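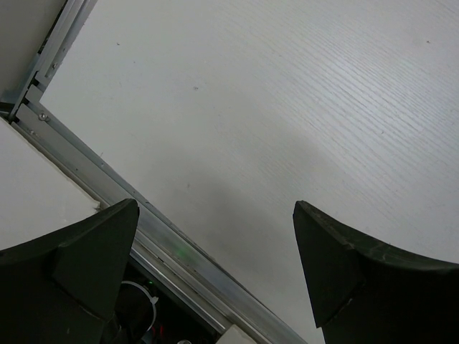

What does one row in this dataset stand for?
One flu shot appointment at a walk-in clinic in Toledo, whether or not the patient showed up.

Datasets > Health > Vaccination > Kalport Flu Visits

# Kalport Flu Visits

2,072 rows, 15 columns, one CSV. Ages are in bands and names were dropped before export.

## Known problems

- `arm` is blank in 428 rows. Most people have two, so guess at your own risk.
- A temperature of 102 is real – the patient was sent home.
- February has duplicates. Drop them by `visit_id`.

Readme Files Issues License

3 comments · 15 shares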